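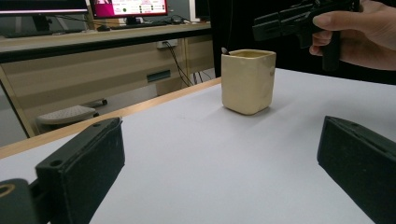
At the recording table: a square cup and one of the hand-held grippers.

Home News Sites People Training Back issues

Print this item E-mail this item

Bench clearing: what is changing in the decorating room

Staff at the other sites have been asking about the recording work for the new bench-clearing arm, and several people have asked whether it means fewer decorators. It does not. The agreement signed before the project began says that none of the 14 decorating posts will be lost or regraded as a result of it, and that stands for as long as the arm is in use. What does change is how the first and last part of each shift is spent, and who does the setting out.

At present every decorator sets out their own bench in the morning and clears it at the end. Brushes go in the cup, handles down, the cup goes to the back, the tiles and test pieces go on the rack and the sheet is changed. It has always been counted as part of the job, but it comes out of the same hours as the painting, and when there is a rush order on it is the thing that gets left. The late shift then starts on somebody else's mess. This was the most common complaint in the last two staff surveys.

The arm is being supplied by Brisico and will run along a rail behind the benches. It will do two jobs to begin with: putting loose brushes back in the cup, and moving the cup to its place. It will not touch ware. Glaze pots are also outside its work for now, as the lids vary too much.

To do this it needs to be shown. The recording is done by people holding grippers with the same kind of fingers the arm will have. A person uses the gripper to do the job as they would do it by hand, and the movement is recorded along with the pictures from the camera on the gripper. Each job is done 100 times by each person, with the brush and cup put down in a different place every time. The recordings are then used to train the software that moves the arm. 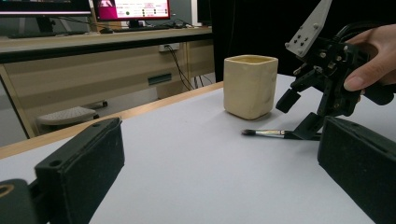

SKIRKBERG, January – The recording table is in the office behind the decorating room, next to the desk where the recordings are checked. It has a white top like the benches. The cup is one of our own square ones, because those are what the decorators use for their brushes and the arm has to be able to deal with a rim that is not quite regular.

Picking up a brush by the handle is the part that takes practice. A handle lying flat gives the fingers very little to get hold of, and they have to come right down to the table before they close. If they close too early the brush rolls. If they come down too hard the finger pads wear. People who paint for a living tend to hold the gripper as if it were a brush, close to the end and lightly, and they have had to learn to take hold of it from the back and let the wrist do less.

Hae-won Cho has been a decorator here for 8 years and was the first to do a full set of recordings. She was against the project when it was announced and told the site meeting so.

"I thought we were being asked to train our replacement," she said. "I read the agreement twice and then I asked for it in writing that clearing was all it covered. I got that. I still think people should ask."

She now spends two mornings a week at the recording table and the rest of her time at her bench. The recording is paid at the trainer's rate. She says the work is dull but not hard, and that she has to stop when her hand gets tired, as a tired hand makes poor recordings.

"You notice what you do. I always put a brush in at the back corner of the cup, so I can see the rest. Somebody else puts them in at the front. The engineers wanted to know which was right and we had to tell them there isn't a right one. In the end they took both."

That has led to one change nobody had planned. The benches will now have a common layout at the end of a shift, agreed by the decorators, with the cup on the left and the brushes in it handles down. Left-handed decorators can have theirs reversed and the arm will be set for it. During the shift people can arrange the bench as they like.

The other change is to the shift itself. Once the arm is running, the time now used for clearing will be given over to checking and touching up, and to a proper handover between shifts. The decorators asked for the handover. It will be held at the benches and not in the office, and it counts as working time.

There will be some new work too. Somebody on each shift has to look after the arm: start it, stop it, wipe the finger pads and write down what it drops. Fülöp, the software used for reviewing recordings, also needs a person to go through each one and mark whether the job was done properly. Both tasks will go to existing staff and training will be given. Anyone who does not want to do them does not have to, and this will not be held against them at review time.

Some points that came up at the last site meeting:

Will the camera record us? The camera on the gripper sees hands and clothing when a second person is at the table. It does not record sound. The recordings are kept by Birell and are not used to measure anyone's speed. They are not to be shown to line managers except with the agreement of the people in them.

What happens when it breaks down? Benches are cleared by hand, as now, and the time for it comes out of the checking time. Output targets will not be raised to cover it.

Can it run while we are at the benches? No. It will only move when the room is clear and the gate is shut.

Will it come to the other sites? Not decided. The Skirkberg trial has to finish first, and the site meeting there will be asked for its view before anything is ordered.

More people are needed for recordings, in particular anyone left-handed. No experience with computers is necessary. Put your name on the sheet by the decorating room door or speak to Hae-won at the morning break. Gloves should be left off, as they catch on the screws at the back of the gripper, and long sleeves should be rolled up.

Print this item E-mail this item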